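## 3. Garment reuse at the Clikodthorpe exchange

The study covered one year of intake records (366 days, ending in May) from the Clikodthorpe clothing exchange. The records list 1,437 garments, each logged by fiber type, weight and outcome. Items went to resale, to repair or to the Minhas shredding line.

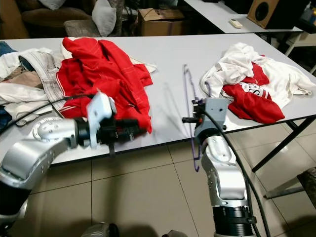
Why was fiber type recorded before weight? Blended fabrics are rejected by the shredder whatever they weigh, so the label check decides the route and the scale reading only affects the transport estimate.

### 3.1 Method

Fiber content was taken from the sewn-in label. Where the label was missing, the item was entered as "unknown" and left out of the fiber totals — a burn test was considered but not approved for the building. Weights were read to the nearest gram and entered in the Brurura spreadsheet. Repairs were limited to up to two hours per item.

### 3.2 Limits of the data

Donor surveys were not matched to individual garments, so age at disposal could not be calculated. Wool is probably undercounted, as older knitwear often carries no label. The Plirnik exchange uses different outcome codes — its figures were therefore kept in Appendix B and not merged with ours. 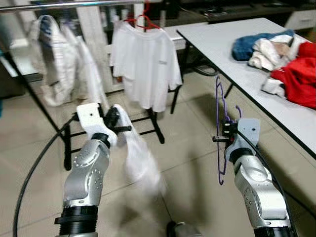
*Figure 2. White cloth and purple wire hanger.*

Cotton results are given first in Section 4, followed by the blends.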